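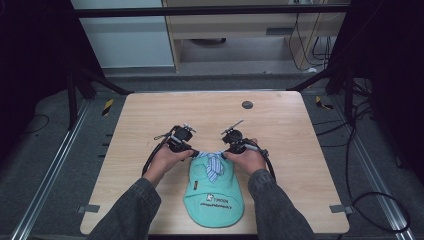 Figure 4. Both hand-held grippers on the striped cloth, with the mint-green item below it on the table.

4.2 Bench set-up and the cloth task

The second pair of grippers was built in a shared workshop over the evenings of July, using the drawings from the first pair with two changes. The linkage arms were redrawn to give the pivots more material on each side, and brass eyelets were fitted at the pivot holes. The handles were left as they were. Rasha Saliba did the fitting and Woo-jin Nam wrote the logging software, which we call Qudah.

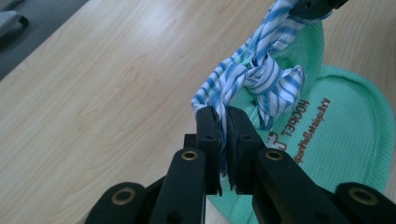
Striped cloth was chosen for the knot task as the stripes make a twist easy to follow in the wrist views, even when the fingers hide much of the fabric. The coloured item stays on the table during handling, so the background under the cloth is partly green and partly bare wood. Changes in grip are marked by hand afterwards.

We logged 426 handling sequences with the new pair. Sequences shorter than 70 frames were dropped before marking, and longer ones were cut at 1000 frames. The grippers were checked for play at the pivots before each session, and the finger pads were looked over at the same time. 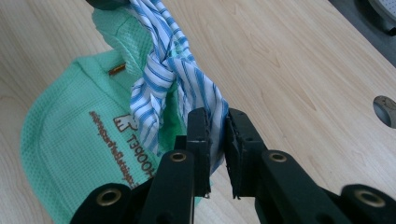
Marking was split between the two builders. Where they disagreed on the frame in which a grip closed, the earlier frame was kept. Slack cloth below the knot caused most of the disagreements, as it can lie between the fingers well before they hold it. The same rule was applied to the sequences from the first pair, which are treated in Section 4.3.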